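How to Clean and Set Out Plastic Drinking Cups on a Tray

Posted by Shabani Rweyemamu, 04/11/2020

Plastic tumblers get cloudy, pick up smudges and tip over when you carry them. They also tend to come in mixed sets, so you end up with tall ones, short ones, smooth ones and textured ones that won't stack together. Storing them on a tray solves most of this. The tray goes on the counter or in a wide cabinet, and it comes out to the table with everything on it.

I keep mine on a Skoltholm tray, but any flat plastic tray with a small lip will do. Measure before you buy. Cups that are wide at the mouth take up more room than you would guess from the base.

What you need

A tray
Dish soap and a soft sponge
White vinegar
2 lint-free towels
A damp cloth for the surface under the tray

Step 1: Wash the cups

Use warm water and a soft sponge. Do not use a scouring pad, even on the thick cups. Faceted and dotted cups hold grime in the pattern, so go over the outside with an old toothbrush. If a cup still looks cloudy, soak it for 10 minutes in equal parts water and vinegar, then rinse it well. Vinegar won't help with scratches.

Step 2: Dry them completely

Shake out the extra water and stand the cups upside down on one towel. Use the other towel for the insides. Tall narrow cups are slow to dry at the bottom — push a corner of the towel all the way down and twist.

Step 3: Wipe the surface

Crumbs under a tray make it rock. They are easy to miss on anything with a marble pattern, because the veins hide them. Wipe toward you and then check along the edges, especially where a metal strip or a wall meets the surface.

Step 4: Stand the cups up and arrange them

Put the tray down first and leave it where it is going to stay. Start on one side and stand the cups up one at a time, mouths facing up. Pick up any cup that is lying across another before you reach for the one under it. Work toward three rows of three if you have nine cups. Keep the bases fully on the tray where you can, and move the rows back if the front ones hang over.

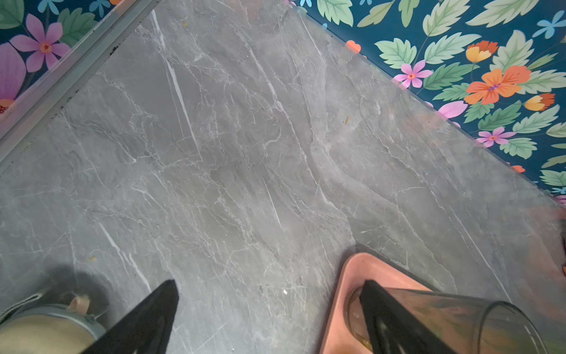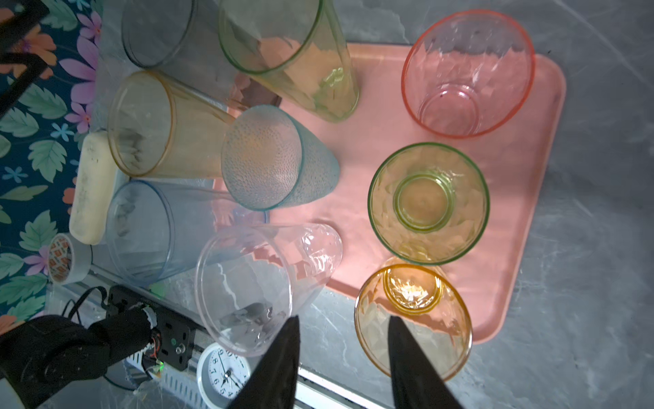
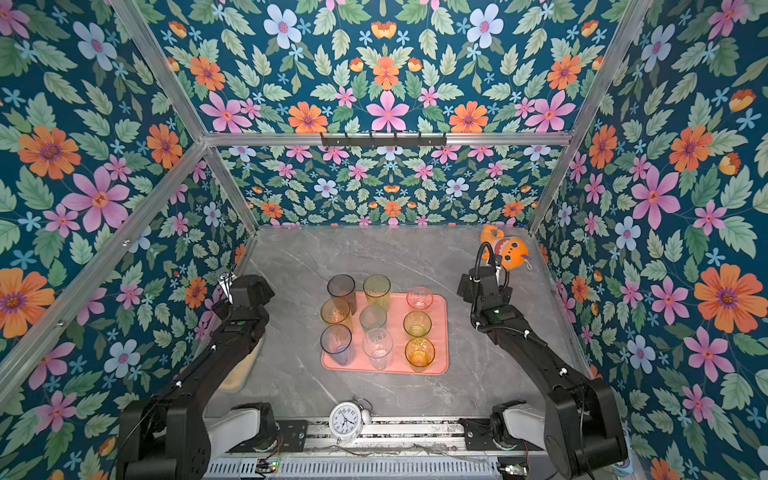 Step 5: Check the tray before you carry it

Press lightly on each corner. If the tray tips, shift a tall cup closer to the middle. Carry it with 2 hands, and take it out empty if the cups are going to be filled at the table.

Step 6: Keep it up

Wipe the tray once a week. In August I cover the cups with a clean dish towel on account of the dust from the open windows. Take the towel off at night if the cups went back even slightly damp.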